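Preltden Gray Marker Set

The Preltden set is our favorite thing on the shelf right now – nine alcohol markers, all gray, running from a barely-there wash to a deep charcoal. Each one has a brush tip on one end and a chisel on the other, and the caps snap shut with a really good click! 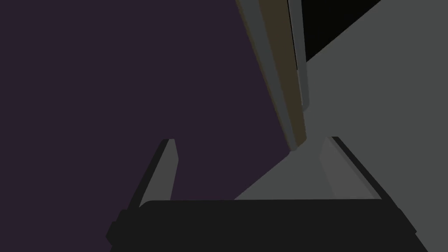 Odis Drawing Materials Team

Every marker can be refilled, and the tips pull out for replacement. Chak-lun Kwok has been on the same No. 4 since April and keeps ordering ink for it (the bottles are tiny but they last). The barrels are square, so they stay put on a tilted desk.
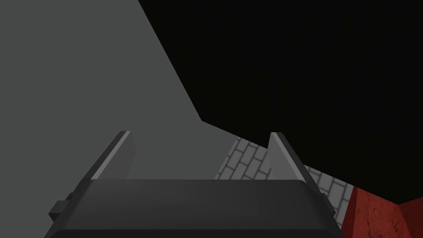
Blending is where these markers shine. Lay down the lighter gray, go in with the next one while the paper is still damp, and the line between them melts away. Neighboring grays sit close together, so you can get a shift like the one between the two upright plates, where the right inner face is paler than the left, without reaching for a pencil. Lai-ching Chou likes them best on smooth 200 gsm card – they do feather on cheap copy paper, so put a spare sheet underneath.
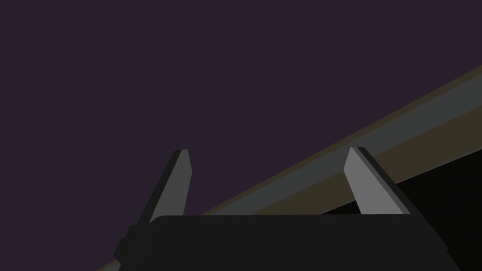
Fingers apart, dark housing below.

In the box: 9 markers, 7 spare brush tips, a blank swatch card and a tin with a hinged lid.
Refill ink: sold singly, all grays
Maker: Skurkent
Questions about tips or refills: ask for Dardo Farías
Page updated 2026-05-21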